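Got back from the wildlife rehab open house and I'm still going on about it to anyone who will stand still, so you get it too. Regular readers know I've been meaning to visit the Mamo Bird Center ever since the barn swallow business two summers ago, when I drove a shoebox full of nestling across two counties and handed it over at the gate. I only saw the parking lot that time. They open the whole place to the public one day in March, and I finally had the day free!

I left before light, with a thermos and both pairs of binoculars. The last stretch is gravel and I went slowly, partly for the car and partly for the meadowlarks, which were on every third fence post and singing as if they'd been paid. A harrier worked the ditch alongside me for a good half mile. If the open house had been canceled I would have called it a fine morning anyway.

You sign in at a card table and they put you in a group. Mine was led by Réka Magyar, who runs the songbird side and talks fast and walks faster. First stop was intake. It's a small room with a scale, a sink, a heat lamp and a wall of cardboard carriers, the kind you fold yourself. Every bird gets weighed, then put in the dark and left alone before anyone does anything else. That surprised several people in my group. I think we all pictured a sort of emergency room with everyone running, but a bird that has just been driven an hour in a strange car is frightened half to death, and a quiet box does more for it than a lot of handling would. Réka had us stand in the hallway and whisper, and you could hear somebody scratching around in one of the carriers. Mourning dove, she said, cat.

A lot of cats, I'm sorry to say. Cats and windows. She had a whole shelf of pamphlets on window strikes and I took one for my sister-in-law, who has the big picture window and the feeder right in the wrong spot (you know who you are).

After that came the kitchen, and I could have stayed there all day. Mealworms in drawers. Waxworms. Thawed mice for the raptors on one counter and fruit for the waxwings on the other, and a chart on the wall showing who gets what and when. In the height of baby season the smallest nestlings are fed every 15 minutes from sunup until dark. Read that again if you have ever complained about a puppy. They do it in shifts, and Réka showed us the feeding tweezers with the blunt ends and let one of the kids in our group offer a mealworm to a very patient rubber glove.

Next, the flight cages. I had been told they were big and I was still not ready. The longest one is for hawks and owls that are nearly done, and there was a red-tailed hawk in it making passes from one end to the other, over and over, wings nearly silent until she flared to land. We watched through a slot. Zoltán Lengyel takes care of the raptors, and he was keeping notes on her at a second slot, how she took off, how she landed, whether the left wing dropped when she turned. He let me look over his notes and I understood maybe a third of it. The left wing was the one that had been broken. To my eye she looked perfect. He wasn't satisfied with her turns yet and thought she had a few more weeks to go.

I asked him about owls, naturally. They had 3 great horned owls in that day, two adults and a young one from this winter's nesting that had come down with its nest in a windstorm. Great horneds start so early that there are already fluffy owlets up there while the rest of us are scraping windshields. The young one was in with one of the adults, an old female that can't be released and has raised other people's babies for years. They wouldn't take us near that cage and I was glad of it, though I will admit I walked back to the path as slowly as I could. No luck. I heard bill clacking, and I'm counting that.

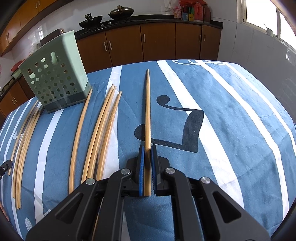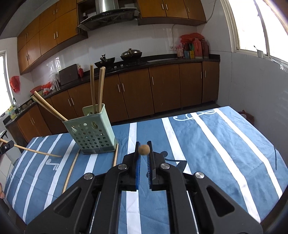 What should you do if you find a young bird on the ground?
Look at its feathers first. A fledgling with most of its feathers and a stubby tail is usually supposed to be there, and its parents are close by, so leave it alone and keep pets indoors for a while. A nestling with bare skin or only fluff can go back in the nest if you can reach it. If the bird is bleeding, cold, or has been in a cat's mouth, put it in a covered box with no food or water and call a rehabber.

They went over all of that in the afternoon talk, which was given by Sabine Brinkmann in the picnic shelter with the wind trying to take her papers. She's been at Mamo from the start, back when it was a garage and two dog runs. The old story about a mother bird rejecting a baby that's been touched came up, of course, and she was very kind about it. Most birds don't care in the least. What she really wanted everyone to remember was the part about no water. People mean well and squirt water into a bird's mouth and it goes down the wrong way. I've known that for years and I still felt guilty, as I suspect I did it once when I was nine.

She also explained the permits, and I hadn't understood how strict that side is. You can't just decide to keep an injured robin in the laundry room, even with the best intentions. You can carry it to somebody licensed and that is where your part ends, although at Mamo you can call and ask after your bird. I finally did ask after my swallow. Sabine couldn't find it right off, but she wrote down the month and promised to look through the old cards. I'll report back.

Lunch was chili from a slow cooker and somebody's very good cornbread. I sat with Ching-wen Choi, who had come all the way for the banding demonstration and had opinions on spotting scopes that nearly cost me a lot of money. We compared lists. Hers is longer. She has also seen a saw-whet owl in her own yard, at eye level, in a cedar, and I'm trying to be a good sport.

The banding was at the feeders behind the main building. They had one mist net up, and in the time we stood there it caught juncos, a cardinal and a Harris's sparrow with the full black bib. I have never been that close to a Harris's sparrow. The pink bill! You think you know a bird from seeing it across a brush pile and then there it is in somebody's hand giving you a look. Each one got a band, a wing measurement and a quick puff on the belly feathers to check for fat, and then it was off into the plum thicket. The cardinal bit everyone who touched him. I was offered the chance to release a junco, and I held out my flat hand and it sat there. It sat there for what felt like a week, weighing nothing, and then it was gone and my hand was still warm where it had been.

The release was at four o'clock. It isn't promised, they only do one if there's a bird ready and the weather is right, but there was a kestrel that had come in after Christmas with a bruised shoulder and he'd passed everything. We all walked out to the edge of the pasture and stood in a line with the sun at our backs. Ilona Deák carried the box. She's the newest on the staff and it was her first, and she asked us all please not to clap, then opened the lid and he went out so low I thought something was wrong, just skimming the grass, and then up and over the windbreak with that quick rowing flight they have. Not a sound from the whole line of us. A man beside me took his hat off.

A few notes if you're thinking of going. Wear real shoes, the path to the flight cages was mud from one end to the other. Bring cash for the donation jar, and if you have clean old towels or pillowcases they will take every one. No dogs, even in the car. Parking fills up early and after that you're on the shoulder with a good walk in. The groups are small and the raptor stop is the one that backs up, so sign in as soon as you get there.

They need drivers too, people who can pick up a boxed bird in one town and meet somebody halfway. I put my name on the sheet. I have a quiet car and I'm up early anyway, and I already own more pillowcases than any one household should.

On the way home I stopped at the reservoir for the last of the light. White pelicans, a big raft of them way out, and some goldeneyes in the cove by the boat ramp. I have photos of the pelicans but the wind was shaking everything, so I'll have to go through them and see if there's one worth putting up. The Harris's sparrow pictures are better and those will be in the next post.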